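Equipment Review: Gerkix Two-Arm Bench Kit

Prepared for the Brutusgate Shared Equipment Office
Reviewer: Araba Yakubu
Bench work: Kálmán Gulyás and Ayuba Appiah

Summary of findings

The Gerkix Two-Arm Bench Kit is recommended for purchase by departments that already employ at least one person comfortable with command-line tools. It is not recommended as a first kit for teaching groups. The mechanical parts are good for the price class, the software is adequate, and the printed manual requires substantial revision by the manufacturer.

The unit under review was supplied on loan by Sordale, the regional distributor. Sordale was shown a draft of this review and supplied one correction, concerning the length of the warranty, which has been made.

Delivery and assembly

The kit arrived in two cartons. All parts on the packing list were present, with the exception of one bag of rail nuts, which Sordale replaced within the week. The manual divides assembly into 43 steps. Steps 1 through 20 cover the rail and mounting plates and can be followed without difficulty. The remaining steps cover joint numbering and cable routing, and in several places the drawings show an earlier version of the wrist. Mr. Gulyás completed the assembly in two working days, of which the greater part of the second was spent correcting the order in which the joints had been numbered.

Departments should plan for a table that can carry a clamped rail along its full front edge. Tables with a rounded or beveled edge will need a backing strip, which the kit does not include.

Software

Installation was carried out on a desktop computer already in service at the bench. The setup program detected both arms on the second attempt. Calibration is done one joint at a time and must be repeated whenever a motor is replaced. The calibration screen gives clear prompts, but it does not save partial results, and an interruption at the last joint means beginning again.

Motions may be taught by hand or written as a list of positions. Teaching by hand is the better-developed of the two methods. Position lists are sensitive to spacing, and the error message produced by a misplaced tab ("bad line") does not state which line is at fault. Mr. Appiah wrote a short checking script for this purpose, and it is available from the Equipment Office on request.

Performance in use

The kit was used for ordinary sorting and handling tasks over a period of several weeks ending in June. Each task was first taught by hand and then played back. Out of 236 recorded playbacks of the standard pick-and-place task, 93 percent were completed without assistance. Most failures occurred in the first hour after the arms were switched on. The manual recommends a warm-up routine, and results improved once this was followed. 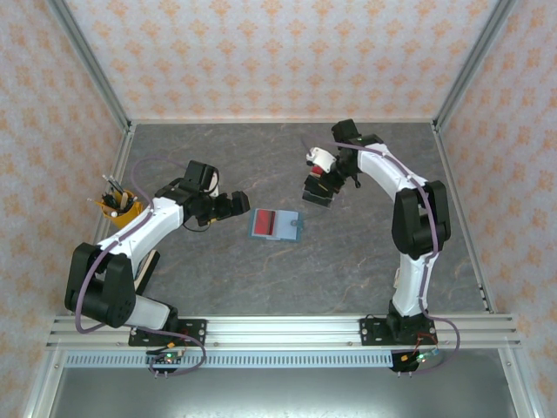
Two-arm work is the principal reason to consider this kit over the single-arm Agyeman model, which the Office already holds. Coordination between the arms is handled by a shared clock, and drift between them was small enough to be ignored in tasks lasting under five minutes. Reach is the more practical limit. With both bases on one front rail, the grippers meet comfortably over the middle of the table, where the light-blue tray is placed, and work is best kept to that area. Items stored at the side, such as the yellow pen cup next to the left arm, should be positioned with the full swing of the elbow in mind. Users should also allow for the purple cables, which loop outward beside the arms and need clear space of their own.

The grippers hold small rigid objects well. They are less dependable with thin card and with anything glossy. Replacement finger pads are sold in sets of four, and departments are advised to order one set with the kit.

Noise was acceptable in a shared room. Mr. Alper Sarıgül, whose desk adjoins the bench, reported no objection except during calibration.

Support and cost

Three inquiries were sent to Gerkix during the review. Two were answered by the following working day. The third, about the outdated wrist drawings, received an acknowledgment and a promise of a revised manual, which had not been received when this review was completed.

The quoted price of the complete kit is nearly 3,000 dollars, excluding the computer. The warranty covers motors and control boards for one year. Cables and finger pads are excluded.

Requests to borrow the review unit should be addressed to Kwadwo Lamptey at the Equipment Office. Bench introductions are held on Thursday afternoons, and attendance is required before a first loan.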